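Saturday, late. Gears all day. Bench a mess, Shona out by 2. Red one is my favorite, shiny as candy, little white specks all over the hub, dust or just the light, dunno.

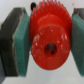 Red gear, hub side.

Teeth are so fine on it. Blue one sits flat on the metal plate and red goes on top, thats the whole puzzle. Hemi says grease, I say no grease. Lost 39 to him on a bet, ugh.
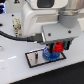
Photo: Coralie Ngata

Must order 3 more from Jandden tomorow. Also milk. Bed now.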